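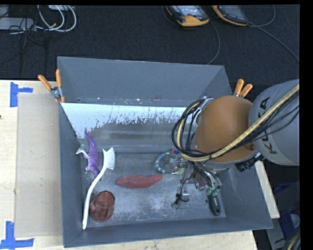
Section 5. Descaling Your Millero Countertop Kettle

If you have been using your Millero every morning for a few months, you have probably noticed a chalky film on the bottom of the pot, or little white flakes drifting around in your tea. Please don't worry! It's just the minerals from your tap water, and it happens to every kettle sooner or later. Set aside the better part of an hour, most of which you can spend doing something else entirely.

How often to descale

Homes with hard water should plan on once a month. With soft or filtered water you can usually go a whole season, and plenty of our customers do it in April along with the rest of their spring cleaning. The kettle also keeps its own count. After 212 boils the small drop light beside the handle turns amber and stays that way until you reset it (see Step 8). The kettle will still work with the light on, so go ahead and finish your coffee first.

What you will need

One packet of Batetach descaling powder, or 14 ounces of plain white vinegar
Fresh cold water
A soft cloth or sponge
The spout filter brush that came in the box (if yours has wandered off, an old soft toothbrush does the job nicely)

CAUTION: Never mix descaling powder and vinegar, and never add bleach or any other household cleaner. Use one or the other, and open a window if vinegar bothers your nose.

Steps

1. Unplug the kettle and let it cool completely. If you boiled it recently, give it a good long while.

2. Open the lid and lift out the spout filter by its tab. Put it in a small bowl and set it aside for Step 5.

3. Add the powder or the vinegar to the pot, then fill with cold water up to the MAX line. Powder foams a little as it dissolves, and that is perfectly normal.

4. Close the lid, plug the base back in, and press Boil. When the kettle clicks off, leave the solution in it for nearly 14 minutes. Heavy scale may need longer, and you won't hurt anything by forgetting about it over lunch.

5. While you wait, spoon a little vinegar over the filter, let it soak, and brush the mesh gently on both sides. Rinse it under the faucet. Pushing hard on the mesh will stretch it, so go easy.

6. Unplug the kettle and pour the solution slowly down the sink, keeping your face and hands away from the steam. Wipe the inside with the soft cloth.

7. Fill with fresh water, boil, and pour it out. Do this twice if you used powder and three times if you used vinegar. Snap the filter back into place with the tab facing you.

8. Hold the Boil and Keep Warm buttons together until the drop light blinks and goes out.

NOTE: A faint rainbow tint on the steel after cleaning comes from the minerals and is harmless. Brown spots that come back after a second round are worth a phone call.

CAUTION: Do not put the kettle or its base in the dishwasher or under running water. If the underside gets wet, dry it and leave it upside down on a towel for at least 8 hours before you plug it in again.

If the light won't reset

Set the kettle squarely on its base, wait a moment, and try Step 8 once more, pressing both buttons at the same time. One finger landing early is the usual culprit. Should it still glow at you, write to Areeba Satti in customer care at our Mevmont office and include the serial number from the bottom of the base.

Section 6 covers replacing the lid seal.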